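3.2. Le drap gris comme objet d'étude

Dans la section précédente nous avons présenté les familles d'articles textiles retenues pour l'étude du pliage domestique. Nous traitons maintenant d'une seule famille, celle des grandes pièces plates, et plus précisément du drap. Le choix peut surprendre, car la littérature sur le rangement du linge parle surtout de chemises et de serviettes. Or la serviette possède une taille qui permet de la tenir entière devant soi, tandis que le drap dépasse presque toujours l'envergure des bras de la personne qui le plie. Cette différence change l'ordre des gestes, et elle change aussi la nature des erreurs.

Pour le corpus Pokgate, nous avons réuni 200 séquences de pliage, dont 41 concernent un drap ou une housse de grande dimension. Les pièces ont été choisies unies. Un motif imprimé donne au plieur des repères qu'il utilise sans y penser (une rayure parallèle au bord, par exemple), et nous voulions observer le travail fait avec le bord et les plis seulement. La couleur grise a été préférée au blanc, parce que sur le blanc les creux peu profonds disparaissent sous un éclairage de plafond.

Mudaliar propose de distinguer, dans la manipulation d'une grande pièce, le « bord porteur », par lequel le tissu est tenu ou suspendu, et le « bord libre », qui pend sous l'effet du poids. Nous reprenons ces deux termes. Dans la pratique, le bord libre est rarement horizontal. Il suffit qu'un côté soit plus bas que l'autre pour que le tissu tombe de biais, et le premier pli, s'il est fait dans cet état, transmet le défaut à tous les plis suivants. Nous appelons « obliquité » cet écart entre le bord libre et l'horizontale. Elle est relevée pour chaque séquence juste avant le premier pli, puis une seconde fois après le pli en deux. 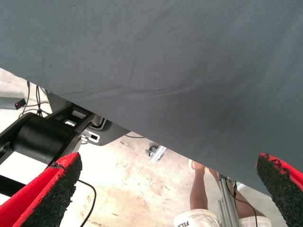

Figure 4. Drap gris présenté de biais. L'ourlet inférieur descend de la gauche vers la droite ; un long pli horizontal marque le milieu du tissu.

La figure 4 montre une obliquité assez prononcée, dans le sens que nous codons comme positif. On remarque aussi que la surface n'est pas lisse : de légères ondulations accompagnent le pli principal. Nous séparons dans l'annotation ces deux types de relief. Le pli long, qui traverse le tissu, est noté comme une ligne et reçoit une direction. Les ondulations sont notées seulement par zone, avec un degré de un à trois, et leur forme exacte n'est pas relevée. Quant aux traces sombres et peu visibles que l'on trouve près du centre, elles sont exclues du codage du relief — un annotateur pressé peut les prendre pour des creux, et c'est la confusion la plus fréquente dans notre premier essai de mars.

Pour réduire cette confusion, nous avons adopté une règle simple. Une zone sombre n'est comptée comme creux que si elle touche une ligne de pli ou si elle est bordée d'un côté par une partie plus claire. La règle a l'avantage de ne pas demander de connaître l'histoire de la pièce, et deux annotateurs qui travaillent séparément l'appliquent de manière assez semblable. Elle laisse cependant sans réponse le cas du tissage fin et mat, où le passage du clair au sombre est très progressif. Ces cas sont marqués « indécis » et traités à part dans la section 5.

Reste la question de l'ourlet. Sur une pièce unie il constitue le seul repère continu, et nous avons constaté que les plieurs expérimentés le suivent avec les doigts avant de chercher le coin. Les plieurs débutants font souvent l'inverse : ils cherchent d'abord un coin, le perdent, et reprennent la pièce au hasard. Nous codons donc la prise par le bord et la prise par le coin comme deux gestes distincts, même lorsque la première conduit immédiatement à la seconde.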